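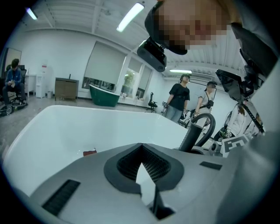 Jivetti to Open Bathroom Showroom and Fitting Center in Ruddock

RUDDOCK – Jivetti, a supplier of bathtubs, basins and bathroom fittings, will open a new showroom and fitting center in Ruddock this December. The two-story building on Lorkia Street replaces the company's smaller sales counter on the same block, which will close at the end of November.

The new site has 4000 square feet of display space on the ground floor and a fitting workshop, stockroom and training room upstairs. It will be the first Jivetti location where customers can see tubs set out at floor level with their faucets and drains in place. At the old counter, most large items could be viewed only in the catalog.

"People were buying a bathtub from a drawing and a paint chip," said Annelore Bauerfeind, managing director of Jivetti. "A tub stays in a house for decades. You should be able to walk around it first, sit on the edge, and see how far you have to reach for the tap."

The company looked at three other properties before it signed the lease. The Lorkia Street building was chosen for its loading dock and its ground floor, which needed no extra support to carry heavy stock. Work on the interior began in the spring and included new plumbing lines, a freight elevator and a step-free entrance from the parking lot.

Freestanding tubs

Freestanding tubs are now the largest part of Jivetti's business and will take up the front half of the showroom. Customers will find oval and rounded rectangular shapes, with a choice of wall-mounted, floor-mounted and rim-mounted faucets. Finishes include chrome, brushed nickel and black.

Benito Arrieta, who manages the display floor, said that placement is the question his staff hears most often. Buyers tend to measure the tub and forget the space beside it. The showroom will have tape marks on the floor around several models so that visitors can see how much room is left for cleaning, for a bath mat and for opening a door.

Staff will also keep printed sheets with the filled weight of every tub on display. Customers who plan to put a tub on an upper floor will be asked to check the load with a builder before they order. 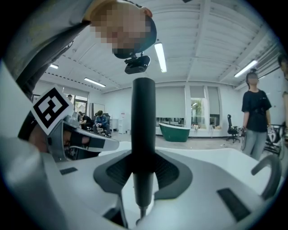

Fitting service and delivery

Along with the showroom, Jivetti is starting its own fitting service, called Hekano. Until now the company has passed installation work to outside plumbers. Hekano crews will deliver the tub, remove the old one, connect supply and waste lines and test for leaks before they leave.

The service will cover addresses within 60 miles of Ruddock. Items held in stock will be delivered within 48 hours of payment, and a fitting date will be agreed at the time of sale. Customers who already have a plumber can still buy without installation – the price of the tub is the same either way.

Svenja Engelhardt, head of installation, has spent the past year hiring and training the crews. "Most call-backs come down to the drain," she said. "The tub looks fine, but the waste pipe was set a little off and somebody forced it. We would rather lose an hour on the first visit than come back and lift the whole thing."

Each Hekano job will include a follow-up visit after the first month of use. Crews will check the seals, tighten the faucet fixings and answer questions about care.

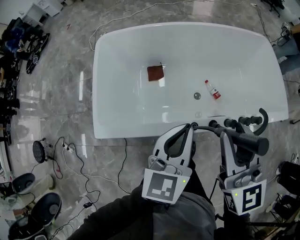 Spare parts counter

A parts counter at the rear of the building will stock 236 separate items, among them drain covers, overflow fittings, faucet cartridges, knobs, washers and hoses. Parts for discontinued Jivetti models will be kept as long as supplies last. Customers can bring in a worn part for matching or send a photo by email ahead of a visit.

The counter will be run by Ilham Setiawan, who moves over from the old sales office. It opens an hour before the showroom so that plumbers can collect parts on their way to work.

Training room

The upstairs training room will be used for short courses on tub and faucet installation. The first course is planned for January and is open to licensed plumbers and apprentices. Ognjen Atanasov, who will teach it, said places will be limited so that everyone gets time on the tools. There is no charge for apprentices.

Opening hours

The showroom will be open from 9 a.m. to 6 p.m. and the parts counter from 8 a.m. to 6 p.m. No appointment is needed, though customers who want help with a full bathroom plan are asked to book ahead. Free parking is available behind the building.

About Jivetti

Jivetti supplies bathtubs, basins, faucets and related fittings to homeowners and the building trade. The company is privately owned and based in Ruddock.

Press contact: Annelore Bauerfeind, Jivetti, Lorkia Street, Ruddock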